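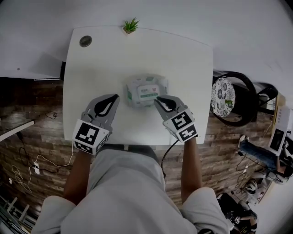
Monthly Walk-Through, Shared Workrooms and Back Corridor
Gralstead building, ground floor
Inspection month: February
Floor area covered: 3,350 square feet
Items on list: 56
Items passed: 54
Items open at close of inspection: see 2.4 and 4.3

Only the items that drew a comment are printed below. Items passed without comment are held on the full sheet in the site binder. Status is given as OK, OPEN or WATCH. WATCH means the item passed but is to be looked at again next month.

SECTION 1. EXITS AND ROUTES

1.1 Main exit door opens fully from inside without a key. OK.
Comment: Closer arm adjusted last month. Door now latches from a half-open position. Before the adjustment it needed a push.

1.3 Back corridor clear for its full width. OK.
Comment: Two flattened cartons were leaning on the wall beside the meter cupboard at the start of the walk-through and were taken out to the recycling cage before the end of it. Passed on that basis. Cartons go straight to the cage, including on delivery mornings.

1.4 Exit signs lit. OK.
Comment: The sign over the corridor door is dimmer than the others. Lamp ordered. It can be read from the far end with the lights off.

1.6 Emergency lights, short function test. OK.
Comment: Test button held for 10 seconds on each fitting. The fitting outside the store room has a cracked diffuser. Cosmetic only.

SECTION 2. FIRE EQUIPMENT

2.1 Extinguishers on brackets, pins and seals in place. OK.

2.2 Gauge needles in the green. WATCH.
Comment: The Rothe unit by the kitchenette reads at the low end of the green. It read the same in the previous month. If it moves at all it is to be exchanged.

2.4 Fire door to store room closes under its own weight. OPEN.
Comment: Door stops short of the frame by around an inch. The bottom edge is rubbing on the vinyl, and there is a polished arc on the floor where it drags. Planing the door is not allowed on a rated leaf without the supplier's agreement. Wekau (door supplier) has been asked whether the hinges can be packed instead. Until it is fixed, the last person out pulls the door shut by hand. Do not wedge it.

2.5 Call points unobstructed. OK.
Comment: Coat hooks next to the corridor call point were moved. Screw holes still to be filled.

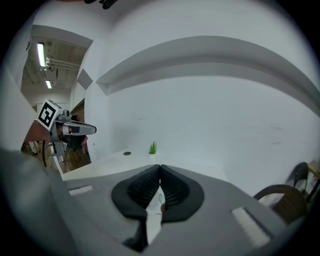
2.7 Smoke detector heads free of covers and tape. OK.
Comment: Dust caps left over from the ceiling painting have all been removed. The panel showed no faults and the time on it was correct. The log book beside it had run out of pages, so a new one was started and the old one filed.

SECTION 3. ELECTRICAL

3.1 Outlets and switches undamaged. OK.
Comment: One double outlet in the second workroom is loose in its box. Tightened during the visit. Recheck next month.

3.2 Extension leads in good condition and not daisy-chained. OK.

3.5 Distribution panel accessible, directory legible. WATCH.
Comment: Directory is handwritten and two circuits have been crossed out and renamed. It is still correct, confirmed by switching each breaker in turn at 7 a.m. before the rooms were in use. A typed directory should replace it.

3.6 GFCI outlets trip and reset. OK.
Comment: The outlet left of the sink is stiff to reset. Tenants have reported it as dead when it had only tripped. A short label with reset instructions has been added.

SECTION 4. FLOORS, STAIRS, STORAGE

4.1 Floor coverings flat, no lifted edges. OK.
Comment: Entrance mat replaced with a heavier one. The old mat curled at the corner nearest the door.

4.2 Spill kit stocked. OK.
Comment: Absorbent pads restocked. Gloves are size large only. Add medium to the next order.

4.3 Shelving in store room fixed to wall. OPEN.
Comment: The end bay of Plellomance racking has no wall fixing. It was shifted when the water heater was changed, and the bracket was not refitted. Bracket is on the bottom shelf with its screws in a bag. The wall there is block, so it needs plugs. Top shelf unloaded and taped off until done.

4.4 Heavy items stored below shoulder height. OK.
Comment: Paint cans moved down one shelf.

4.6 Step stool, feet and treads. WATCH.
Comment: One rubber foot is worn more than the others and the stool rocks slightly. Replacement feet are sold in sets only.

SECTION 5. WELFARE AND GENERAL

5.1 First aid box complete and in date. OK.
Comment: Eye wash expires next month. Ordered.

5.3 Hot water at hand basin within range. OK.

5.4 Ventilation grilles clean. OK.
Comment: Corridor grille vacuumed. Filter behind it not due yet.

ACTIONS CARRIED FORWARD

2.4 Hinge packing, awaiting reply from Wekau.
4.3 Refit rack bracket. Masonry plugs to be bought locally.
3.5 Type and laminate panel directory.
1.4 Fit exit sign lamp on delivery.

Open items are rechecked as soon as the work is reported finished. Send corrections to this sheet to the building office before the next walk-through.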